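# Can a robot tidy the shed yet? My term project on machines and small jobs

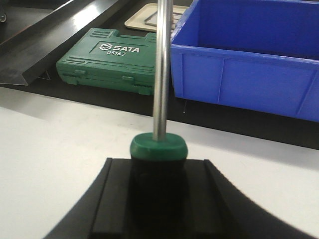 *Fig. 1. Screwdriver in the gripper, toolbox and blue bin behind.*

I picked this topic for a pretty selfish reason. My uncle runs a repair counter in Vundthorpe, and every school holiday I get stuck putting his tools away. So when our teacher, Wiremu Doolan, told us to choose a job and find out whether a machine could do it, mine was sorted before he'd finished handing out the sheets.

My question was: **could a robot do the end-of-day tidy in a small workshop, on its own, without a person fixing up after it?** I left out the big factory robots on purpose. Those do one thing in one spot all day, and a repair counter is nothing like that (my uncle once left a chisel in the fridge).

## What I did

I had three ways of finding things out. I spent a Wednesday afternoon watching an arm work with hand tools, I timed myself doing a similar tidy at my uncle's, and I talked to Huệ Thân, who used to be on the packing floor at Lodum and now teaches the automation certificate. I also read a fair bit, but a lot of what's online is really advertising, so I haven't leaned on it much.

## Picking things up

I'd expected the gripping to be the hopeless part and it wasn't! A screwdriver is a nice thing to hold if you've got two flat fingers. The handle is fat, it doesn't squash, and in Fig. 1 it's standing straight up between them with the shaft pointing at the ceiling. Looking from down near the fingers like that also made me realise how much the tool itself gets in the way. The shaft covers the right end of the toolbox and a good bit of the pale tray at the back. I never think about that, because if something blocks my view I just move my head.

There's a dark L-shaped bit of metal lying in that tray as well. I couldn't decide from the picture if it was a hex key or a bracket, and that got me thinking. If I can't tell, what's a machine supposed to do with it? A hex key goes in one spot and a bracket goes in another. At the shop I'd pick it up and know straight away from the feel of it.

## Knowing where it goes

Huệ reckons this is the real problem, and after my afternoon of timing I agree with her. Take the two containers in Fig. 1. One is a green SATA toolbox with a lid and latches, and the other is a blue bin that's open at the top. Dropping something in the open bin sounds easy enough. The toolbox is a whole list of jobs, though: put down what you're holding, undo the latches, lift the lid, find the right gap, go back for the tool, then close up again. I do all that while talking to someone.

She told me that on her old floor they got around it by changing the floor. Everything went into open tubs and every tub had its own place. It worked well, but people had to set it all up first, and my uncle would never stand for it.

## My own tidy

I put away 80 items from the bench and the floor, and timed it on my phone. It took me 922 seconds, so a bit over 15 minutes. Of those items, 7 had no proper home and I had to ask. One was a cracked Lanine torch that he wanted kept "for parts", and another was a lone Ekström drawer runner that went straight in the rubbish. I don't see how you'd write a rule for those two. They looked equally useless to me.

## So, can it?

My answer is **not yet for the whole job, but yes for bits of it**. I'd trust an arm with the easy half, where it's solid tools going into open bins on a clear bench. I wouldn't trust it with lids, tangled leads, or anything where you need to know what the owner is like.

My results are only from one shop and one afternoon with one arm, so they're pretty thin. I also didn't get to time the arm on the same 80 items, and I should have arranged that much earlier in the term. If I did this again I'd take the same mixed pile to both places and mark down every time a person had to step in.

My uncle read the draft and wants to know what an arm costs. I start back there in September.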